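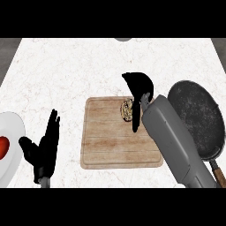
Call for participants: long-term phone testers

Gaber is looking for 85 people to carry a phone as their main handset and tell us what is wrong with it. We run the tests for Skester, a small handset maker whose next model is due in the shops after January. Skester says the battery lasts 2 days. We have read that sentence on a lot of boxes and would like to know if it holds for someone who takes calls on a train.

Benchmark scores are no use to us. A phone can top a chart for a week and still stutter when you open the camera with three messages waiting. We want dull, daily evidence, written down by people with no reason to be kind.

What you would do

Use the phone for 3 months with your own SIM and your usual apps. Fill in a short log every Friday by 8 pm. Log the charge left at bedtime, dropped calls, anything that got hot and anything that crashed. Leave the factory settings alone for the first fortnight, including the Edance power saver, which is switched on out of the box and which we have our doubts about.

Who we want

You should be over 18, live in the UK and have used the same phone for at least a year. We are short of people with patchy signal at home, people who wear gloves for work and people who dislike changing phones. If you review gadgets for money or get them free from makers, please don't apply. Fans of any brand may apply but should expect to be asked for details when they write "brilliant".

What you get

We pay £121, in one payment after the last log. The phone goes back to us. You may keep the Skinport case, for what it is worth; the last batch went yellow. Travel is not paid, as there is none.

The small print, in normal type

Skester pays for the test but does not see your name or choose who takes part. It will see your comments, and our contract says it can't edit them. We do not read your messages or photos. The phone sends us battery and crash records, and you can see the full list before you sign.

How to apply

Use the form on the Gaber website. Tell us which phone you have now and the most annoying thing about it, in your own words. Applications that read like an advert will be turned down. We reply to everyone, including those we turn down.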